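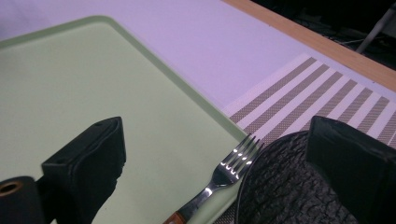 Progress report, hand-held gripper purchase
To: Unathi Magagula
From: Qianru Yuan
1/31/22

Spending to date is $3,043 of the $3,947 you approved. I would like to hold the remainder until June.

Braswood wants us to order a second set now. Their case rests on a demo using one mug, and I don't think one mug tells us much about table setting. Forks worry me more. A thin handle lying on a placemat is a hard thing to pick up, and the quote says nothing about finger wear or spare parts.

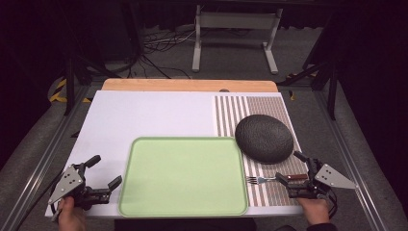
Vasylyna Hrytsenko has logged 71 sessions so far and asked for 3 spare pairs of fingers. I support that request. I don't support the service plan, which covers shipping and little else.

Luo has promised a competing quote. Their last one left out cables, so Zhenhua Lei will check it line by line before it reaches you.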